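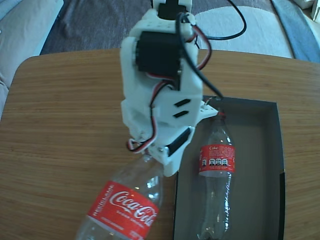
Triin Šimkus认为，补充装研究谈了太多包装重量，却很少问瓶子进了家门以后由谁来灌、灌到哪里、标签还在不在。她在读过本文初稿后提出，如果不把家里的转装算进去，“重复使用”在统计上只是一次购买行为。我们接受这一意见，并据此改写了本节。原先按商品类别排列的结果，现改为按转装发生的环节排列。

4.2 家庭内的转装行为

本节材料来自Virnville和Batine两地30户家庭的用品日记。参与家庭在五周内记录每一次把洗涤剂、洗手液或清洁液从一个容器移到另一个容器的情况，包括时间、地点、原容器和目标容器。回收的有效记录共112条。日记由Indrek Lapiņa录入，编码由Sarmīte Tamošiūnaitė和Arūnas Sepp分别完成，不一致之处经讨论后确定。

转装多发生在厨房，其次是浴室。记录者很少为转装专门安排时间，常见的写法是“洗碗时顺手”或“发现瓶子空了”。几户家庭把转装集中在采购当天晚上，这些家庭通常住得离补充站较远，一次买的量也大。Batine的一位记录者写道，她宁可把大桶留在走廊柜子里，每次只倒一点到小瓶，大桶太重，她的母亲提不动。

旧瓶的去留并不完全取决于瓶子是否完好。不少日记提到，瓶口大小合适、握着顺手的瓶子会留用很久，最初装的是什么反而记不清了。泵头损坏是淘汰旧瓶的常见理由，单独购买泵头的家庭很少。瓶盖丢失也会导致整只瓶子被丢弃，即使瓶身没有破损。
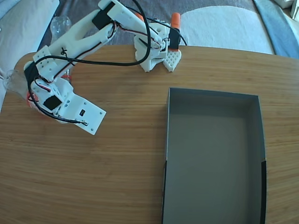
转装后的容器是否还贴着与内容物相符的标签？多数记录中没有。常见的情形是保留原商品的标签，由家中成员凭位置或颜色辨认，只有少数家庭另写纸条或用胶带标注。Aigars Siliņa在访谈笔记里指出，独居者几乎不做标注，与他人合住的记录者则更常提到贴错或认错的经历。

这一点对稀释型产品尤其重要。Tindalico补充站出售的浓缩清洁液需要加水后使用，购买者在店内会得到一张配比卡，卡片却常常留在购物袋里。有的家庭先加水后加浓缩液，有的相反，也有人直接使用原液。日记没有要求记录配比，我们无法判断实际浓度的分布，只能说明同一产品在不同家庭中的处理方法差别很大。

溢洒是另一个被反复提到的问题。记录者把它归因于瓶口过窄、液体过稠或容器放得不稳，所用的办法有漏斗、折起的纸片，以及把目标容器放进水槽里。年长的记录者更倾向于换用开口宽的容器，年轻的记录者则倾向于放慢速度，接受少量损失。有一户在八月停用了补充装，理由是前一次清理洒出的洗衣液花了太长时间。

Jõgi补充站的店员向我们表示，店里的顾客很少抱怨价格，更常问的是能否借漏斗回家。这一说法未经核实，但与日记内容相符。若补充站希望减少顾客流失，提供口径较宽的容器可能比进一步降价更有作用，后续研究可以对此加以检验。

容器口径的差别是本节讨论的重点之一。窄口瓶朝大口容器倒时，对准较为容易；方向反过来，由大容器向窄口瓶灌装，多数家庭就要借助工具。日记中的溢洒记录大多属于后一种情况。

图2　倾斜的白色塑料瓶，透明的螺纹瓶颈朝向下方的白色大容器。 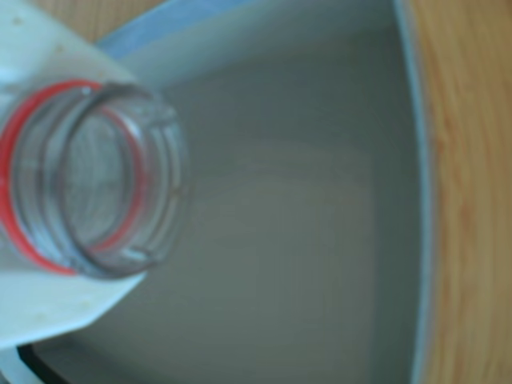 4.3 材料的局限

用品日记依赖参与者的自觉记录，短小而频繁的动作容易遗漏。两地家庭均通过补充站招募，已经对重复使用抱有兴趣，不能代表一般消费者。此外，日记由每户一人填写，其他成员的转装行为只有在被填写者看到时才会进入材料。访谈补回了一部分缺漏，但受访者往往记不清具体时间，这些内容没有计入上述有效记录，仅在解释个别条目时使用。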